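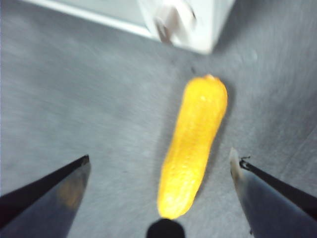
*Wrist view at the Skemwood cell: fingers open on either side of the yellow piece.*

**Skemwood, Tuesday, cell 2**

The gripper is serviced every 300 hours. Finger pads are checked first and replaced in pairs. The technician then runs 6 open-close cycles with no load and compares finger travel with the log. Pad screws are marked with paint after tightening.

Wrist camera calibration is stored under job 51 and reloaded after any finger change. Spare pads come from Lepik, with a two-week lead time. The Uleldale site keeps the same schedule.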